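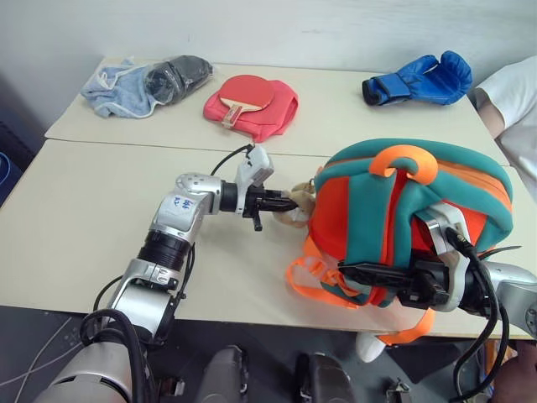 One bag each, the voice on the phone was saying, and did I understand that one bag meant one bag, not one bag and a smaller bag that I would call a purse? The Culteck bus had 2 luggage shelves and a driver with opinions. Anything that didn't fit under my own arm would be staying in Famcombe.

I said I understood completely. I said I was practically packed!

I was not practically packed, but I was so happy that it felt like the same thing. A whole week in Gruvberg in April, with the old sports hall open from breakfast until ten at night – table tennis upstairs, boxing downstairs, and a hill behind it with 1,055 steps up to the lookout. I'd read the flyer so many times I could have recited it. I had, in the bath.

"And bring a towel," said the phone. "They don't give you towels."

The towel was the light blue one with the white trim, and I'd already folded it twice and then wadded it up again, thinking it might go in better as a sort of cushion. I love that towel. It has been to every pool in the county and it still dries a person properly, which you can't say for the new ones.

"What else are you bringing?"

I told her about the paddle. It's the red one, with the light handle, and I've never found another that sits in my hand so well. Last year I borrowed one from the club box and lost to a ten-year-old, and then to the ten-year-old's grandmother. This year was going to be different. I could feel it in my wrist.

"And the glove," I said.

There was a pause on the line.

"Glove," she said. "One glove?"

"The other one's already there. I left it in the locker last spring."

She laughed for so long that I had time to put the phone down on the table, try the glove in the top of the backpack, find that it went in fine and the zipper didn't, and take it out again. A boxing glove doesn't squash. It looks as if it should, all that lovely blue padding, but you push on one side and it comes up on the other, like dough.

"Shoes on the bottom," she said when she came back. "Then the towel around them. Then the glove, thumb down, and put your socks inside it."

Socks inside the glove! I had never once thought of it. I ran to get the socks. Four pairs went into that glove, plus a bar of soap in its box, plus the nut bar from Longo that I'd been saving for the climb, and there was still a little room up in the fingers for a pair of shoelaces.

The shoes I'd wrapped one at a time in clear plastic, so I could tell what was in each bag without opening it. She said any bag would do, it was only shoes. But I like seeing them. They're my good black ones, and through the plastic they shine as if they'd just come from the store.

So in went the shoes, heel to toe, and the towel around them, and the glove thumb down. The red pouch slid in flat against the back, with my bus ticket and $100 for the week under its flap. I'd been carrying that pouch around the apartment all morning, and twice I'd put it down somewhere safe and had to go looking for it.

"Does it close?"

I leaned on it. It's a wonderful backpack, teal with those red-orange panels, and you could find it in a snowstorm. It groaned a bit. I leaned harder and pulled, and the zipper went all the way around to the other side.

"It closes!"

"With the paddle in?"

I looked at the table. The paddle looked back at me.

"It could ride on the outside," I said. "Next to the little guy."

The little guy is the beige plush that hangs off the side. He's been up one mountain already, 3,127 feet, and came down smelling of sheep. I don't go anywhere without him.

"You are not tying a paddle to a stuffed animal," she said. "Open it up. Slide it down the back, behind the pouch, handle up. I'll wait."

I opened it up. The towel rose a good inch, delighted to be out, and I shoved it down with my elbow and worked the paddle in behind the pouch, a little to the left, then a little more. The zipper stuck at the corner. I told it about the lookout and the steps and the hall with the lights on until ten, and I pulled.

"Well?" said the phone.

"What time is the bus?" I said.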